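Old coins and leftover travel cash: quick tips for the kitchen drawer stash

4 min read

Everybody has a jar. Foreign coins, a few old bills, a currency that got swapped out while you weren't looking. Notes below from clearing out mine, plus reader mail.
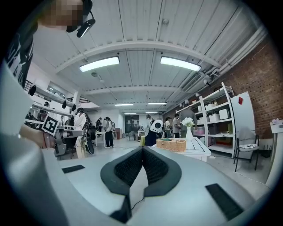 Sort first, look up later

Muffin tin. One cup per country. Don't stop to google every coin or you'll be there till midnight. Anything you can't read goes in the last cup.

Bills flat in a separate pile. Under a heavy cookbook overnight if they're curled. No iron!! Priya Kowalczyk wrote in to say she ironed hers and the shiny strip puckered.

Check the deadline

When a country changes its money the old stuff usually has a cutoff. Sometimes years, sometimes never for bills but coins get dropped early. Central bank website, search "exchange old banknotes". Write the date on a sticky note, stick it on the envelope. Do this before anything else if you think the money is worth real cash.

Bills are nearly always easier than coins. Most exchange counters won't touch coins at all. Call ahead and ask:

- do you take this currency
- coins or bills only
- flat fee or a percentage
- is there a minimum

I drove to Umumside with 3000 in old bills and the fee was flat, so fine. If I'd brought just the small ones it would of eaten the lot.

Cleaning

Don't, mostly. Sticky coins you plan to spend: warm water, drop of dish soap, soft cloth, dry right away. No vinegar, no baking soda paste, no toothpaste. Anything that looks old or odd, leave the grime alone, collectors want it that way.

Bills with tape on them, leave the tape. Peeling makes it worse.

Storing what's left

Zip bags, squeeze the air out, label with country and total. Paper envelopes for bills, not in the kitchen, too much steam. Mine live in the hall closet now. Rubber bands rot and leave a mark on the paper, use a strip of plain paper as a sleeve insted.

Going back there someday? Keep enough for a bus and a coffee. The rest goes.

Too little to bother with

Some airlines and charity shops take mixed coins, ask first. Harriet Escobedo weighed hers on the kitchen scale before donating, 2770 grams, and split it in two bags so the bottoms held. Good idea, double bag too.

Keep a list

Inside of the cupboard door, index card. Country, amount, date checked. Pencil. Rates move, so cross out and redo it in February or whenever you do taxes.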